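Home
About Us
Courses
Lodging
Support the School
Contact

About the Pidano School

The Pidano School trains people to do the parts of church that don't require ordination, and that covers a good deal more of Sunday morning than most ordained people like to admit. We teach lay preachers, Scripture readers, prayer leaders, hospital visitors, and the brave souls who have agreed to run confirmation class for another year. We are a small school in the town of Grarnach, in a building with too many stairs, and we have students from congregations that would never agree on a hymnal.

If you came to this page looking for a seminary, we are sorry. There is a perfectly good one several hours east and it has a parking garage.

How we got started

The school takes its name from the Pidano Fund, a bequest left to four Grarnach congregations on the condition that they spend it together. This was either an act of great faith or a long-distance practical joke. The congregations were Presbyterian, Lutheran, Congregational and Mennonite, and for the first few years the only thing they could agree to buy was a coffee urn. We still have the urn. It makes bad coffee in very large amounts.

What finally loosened the money was a shortage of pastors. At one point the four churches had one full-time minister among them, and she was on maternity leave. Members of the congregations started taking the services themselves, with mixed results. One sermon from that summer ran so long that the nursery workers brought the children back in and left. The four church boards met, and decided that if people without training were going to preach, they might as well get some.

The first class had 6 students. They met in a Sunday school room with chairs built for second graders, and the entire curriculum was a borrowed commentary on Luke and a stopwatch. We've since replaced the commentary.

Where we are now

This past year 129 students took at least one course with us, in person or by phone and mail. They came from farm churches, city storefronts, a prison chaplaincy program, two campus ministries and one congregation that meets in a bowling alley before it opens. The youngest had just finished high school. The oldest asked us not to say, and she has taught here long enough that we do what she tells us.

Our home is Bolari Hall, a brick building on Hong Street that used to be a teachers' college and, for a shorter and less happy time, a furniture showroom. There are four classrooms, a chapel, a kitchen, a library and a row of guest rooms on the top floor. The beds are firm. People who have stayed in other church buildings will find them familiar. The elevator works and is slow, and more than one small group has finished its closing prayer inside it.

What we believe

We get asked this a lot, usually by someone holding a pen.

The school belongs to no single denomination. We teach within the broad Protestant family, mostly the Reformed, Lutheran and Anabaptist branches, and we say the Apostles' Creed in chapel. Beyond that we try to teach people to speak well for their own tradition and to listen without sighing to somebody else's. Baptism comes up in every course, including the one on public reading. We've stopped trying to prevent it.

Women and men study, teach and lead worship here on the same footing. If your home church sees this differently, you are still welcome in class, and you will probably be put on the same prayer team as someone who has been preaching for longer than you've been alive.

What we teach

The Reader's Course covers reading Scripture aloud so that people in the back can follow it. It takes two weekends. We work on breath, pace, microphones and the names in Nehemiah. Students practice on each other, then in chapel, then at a nursing home down the street, where the residents will tell you plainly if they can't hear.

The Preacher's Course runs from September to May. Students write a sermon a month and preach most of them to a room of classmates. The twelve-minute limit is real. The stopwatch from the first class is kept in a drawer for sentimental reasons, and the kitchen timer that replaced it has a bell that can be heard in the parking lot.

Visiting and Prayer is for people who sit with the sick, the grieving and the just plain lonely. It includes a long section on when to leave. Students tell us this is the course that changes what they do on an ordinary Tuesday, and it is the one that pastors most often ask to sit in on.

Teaching the Young is a summer course held in July, when Bolari Hall is at its warmest and tempers are at their shortest, so it's good preparation. We cover confirmation classes, youth groups and the question about dinosaurs.

We also lend out a short evening course called Faith and Work, which a congregation can host in its own building. It is made up of conversations about what people do all week and whether church has anything useful to say about it. Nurses, truckers, machinists, bookkeepers and retired people have all led sessions. The discussion guide is a stapled packet and we send as many as you need.

Who does the teaching

Our instructors are pastors, retired pastors, schoolteachers, a former radio announcer and several people who were once our students and didn't leave. Nearly all of them have another job. You may get an email answered at five in the morning by someone who milks cows, and you may get one answered three days later by someone with a funeral and a wedding in the same week. Both are doing their best.

Each course has a lead instructor, and each student in the Preacher's Course is paired with a working lay preacher from a different denomination. The pairs talk by phone every couple of weeks. We've had pairs who became close friends and pairs who were very polite to each other all year.

How we pay for it

The Pidano Fund covers the building, more or less, with the roof falling under less. Tuition covers the instructors. Gifts from congregations and former students cover books, meals and the scholarships that keep the first two numbers on our fee sheet from scaring people off. No student has been turned away over money so far, and we would like to keep it that way. If the fee is a problem, say so on the application. You don't need to write an essay about it.

We print our accounts every year and mail them to anyone who asks. Very few people ask. They are in the library as well, next to the denominational yearbooks, where they get about the same amount of use.

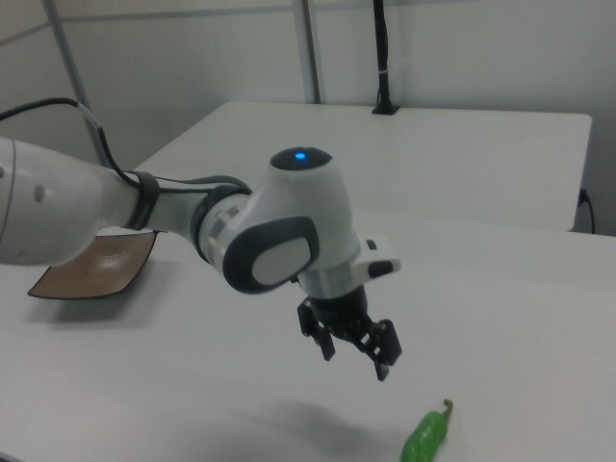
Visiting Bolari Hall

You can drop in on any weekday while classes are in session. The front door sticks, so pull it toward you before you push. Chapel is at noon and lasts 20 minutes, and lunch follows in the kitchen for whoever happens to be there. Soup is the usual thing. If you are bringing more than a carload, call ahead so there is bread.

Guest rooms are open to students during their courses and to church groups the rest of the year. Quiet hours start at ten. The pipes don't keep quiet hours, and we have a basket of earplugs by the stairs.

Parking on Hong Street is free on one side and heavily ticketed on the other. Park on the side with the trees.

Applying

Applications are read as they come in. We ask for a letter from your pastor or a church elder, or from anyone in the congregation who has seen you stay calm in public. If your church has no pastor right now, you are in the company of a large share of our students, and a letter from the person who unlocks the building will do fine.

There is no entrance exam and no degree at the end. You get a certificate, a handshake and a place on the list we send to churches looking for someone to fill the pulpit. Tell us on the form how far you are willing to drive, and whether that includes winter.

Questions about courses go to the school office, which is the first door on the left inside the main entrance. The office closes at three on Fridays.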